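Undstead Two-Arm Table Kit: what you get, what you don't
Posted in November by the Undstead workshop

The Undstead is a bench kit for people who want two small robot arms facing each other over one work surface, at home or in a shared shop.

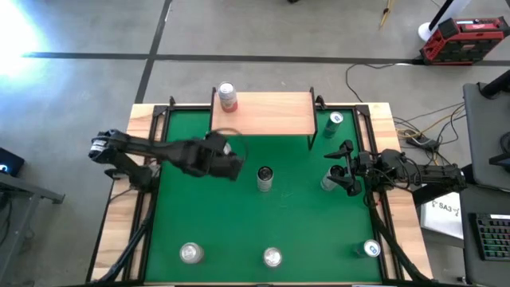
We sell the table, the rails, the brackets and the shelf. We don't sell the arms, and we don't sell the idea that a pair of arms will clear your kitchen counter by spring. If you came from one of those videos where a robot folds a shirt at four times normal speed, slow down and read the rest before you order.

What the kit is for

Repeatable geometry, mostly. Two arms bolted to two different pieces of furniture will drift apart every time somebody leans on one of them. Put both on the same top, between rails that don't move, and a position you taught last week has a fair chance of still being the right position. That's a dull selling point and we think it's the only one worth paying for.

The usual first job is picking up drink cans and setting them on the shelf. Everybody starts there. Cans are cheap, they're all close to the same size, and a dropped one does no harm if you emptied it first. They're also a flattering test. A can is round, so it doesn't matter which way it's turned, and an open gripper can come in from almost any side. If your arms handle cans well, you've learned that your arms handle cans. Try a tape measure or a sock before you tell your friends.

What's in the box

Work surface, green, flat, fits between the rails
Wooden side strips for mounting the arm bases
Metal rails, one per side, with corner brackets
Raised shelf with metal supports
2 clamps for the shelf edge
Hardware bag and a printed drilling guide

What's not in the box: arms, grippers, power supplies, controllers, computer, cameras, cable ties. Buy more cable ties than you think you need. Two arms make a mess of wire on both sides of the table and on the floor, and the kit does nothing to help with that. We looked at adding a cable tray. It got in the way of the elbow on every arm we tried, so we dropped it.

Which arms fit

The drilling guide covers the Skosska desktop arm and the Baptista light arm. Both mount on the side strips without an adapter plate. The Skosska is stiffer and louder. The Baptista is easier to set up, and its software asks you to make an account, which we find irritating in a machine that sits three feet from your keyboard. Other arms will probably go on with some drilling of your own, but please measure the base first and don't take our word for it.

Reach is where most orders go wrong. The published figure for any arm is with the thing stretched straight out, which is the one pose where it's weakest and shakiest. Assume you'll get decent work in the middle of the surface and sloppy work at the corners. The shelf can be clamped anywhere along the far edge. Start it near the center and move it once you know which arm you trust more.

Claims we won't make

Cundholm, the shared workshop where we do our testing, ran 40 can pickups with a taught path, no camera, both arms taking turns. It missed 9 of them. Most of those were a finger tip catching the rim and tipping the can. Slowing the last part of the move helped. A more expensive gripper did not, at least not enough for us to recommend one.

We've seen other sellers quote 3,000 cycles without a fault. Maybe so. Ask whether somebody was putting the can back on the same spot each time, and ask what counted as a fault.

We also won't say this is a weekend build. The table goes together in an evening. Getting two arms to share the middle without knocking into each other takes a lot longer, and how long depends on your patience and your software far more than on our rails.

Setting up

Put the table on a hard, level floor. Carpet lets it rock when an arm stops short. Bolt the rails down before you fit the arms, then check that the top is still flat. Mount one arm, get it working by itself, and only then mount the other. Keep a power switch where you can reach it without leaning over the surface. Tape a line on the floor if other people use the room, and don't count on them noticing it.

The green surface scuffs. It's a working surface and we don't replace it for marks. If you need a clean plain background for camera work, order a spare with the kit, as shipping one alone costs nearly as much as the board.

Returns

Undrilled parts can come back. Drilled side strips can't. If a bracket arrives bent, send us a photo and we'll mail another.

14 shares | 6 comments

Contact | Shipping | © Undstead | Back to top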